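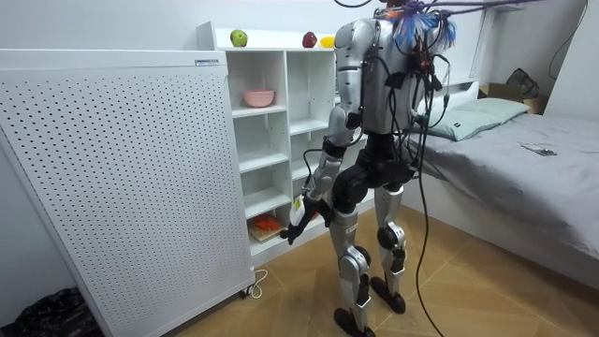
Small bedroom at Ellerlow: shelving unit with fruit along the top, white appliance on casters to the left.

Bedroom and Storage Safety Check, with comments
Property: Ellerlow, small bedroom
Checked by: Shuzhen Shen
Copy to: Eino Ojala
Reference: 778
Month: July

Eino, I've filled this in the way you like it, with the comments under each item, and I'm sorry in advance for going on a bit (you did say to write down everything!).

1. Shelving unit stable and fixed to the wall
Result: ACTION
Comment: It stands nicely level and I couldn't get it to rock with a good firm push at shoulder height. I could not find a wall strap, though, and with a unit this size I would be so much happier with one. Christodoulou has the straps we used at Kuditz, so please ask for 2.

2. Shelf boards sound, no sharp edges
Result: OK
Comment: I ran my hand along every front edge I could reach and didn't catch a thing. There are a couple of small screw holes in the side panel, quite harmless, though a dab of filler would be a kindness.

3. Heavy items stored low
Result: OK
Comment: The small household things are mostly gathered in the bottom compartments, just where we want them. The pink bowl lives up in the top left cubby and weighs next to nothing, so it can stay there with my blessing.

4. Top surface clear of anything that could roll or fall
Result: COMMENT
Comment: There's fruit up there, a green apple and a red one among it, and it does look cheerful. Still, apples roll. Could we put them in the bowl?

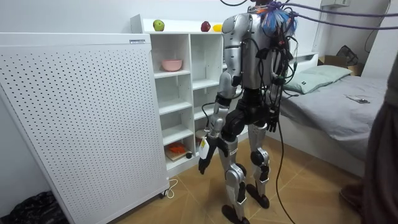

5. Cords and cables clear of the walkway
Result: ACTION
Comment: The thin white cord by the appliance loops out onto the floor, right where a person coming in with an armful of bedding would put a foot. Please tuck it back along the wall with cord clips. The same goes for any long cable lying across the floor, which should be moved aside before the room is used as a bedroom.

6. Ventilation clear around the appliance
Result: OK, recheck
Comment: Our Drenuvis sheet asks for 80 mm at the sides, and it stands rather close to the shelves. The little holes in the front are open and free of fluff. I'd roll it out a touch when you do the cord.

7. Floor clear
Result: ACTION
Comment: Black plastic bag in the corner by the appliance, to be picked up, please. Bags are slippery things underfoot.

8. Spare shelf space
Result: OK
Comment: Plenty, bless it. Most of the cubbies have nothing in them, so there's no excuse for stacking things on top.

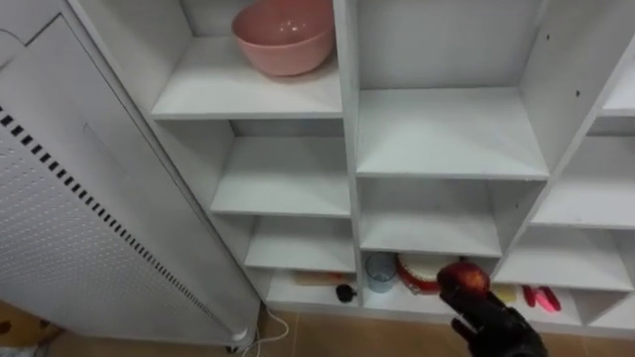
Items 3 and 8: bowl in the upper left compartment, small items kept low, most shelves empty.

Recheck due in 16 days. Please initial items 1, 5 and 7 when they're done and leave the sheet in the hall folder.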